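Space heater on a power strip?

tkobzar
Renting a place in Barlow and the bedroom has one outlet. Can I run a small heater off a strip if nothing else is plugged in?

horobets_v
No. Wall outlet only. My old strip scorched last August. The new one, all sockets empty: 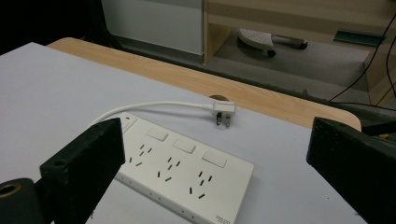

The heater still works, but I threw the cord out too.

radymyr26
Disagree. I've done it for 4 winters on low.

horobets_v
Low is still a lot for a strip. Ask the landlord for a second outlet.

Recent threads
Drafty window fixes
Breaker trips at night
Oil heater or ceramic?

Last updated 10/21/24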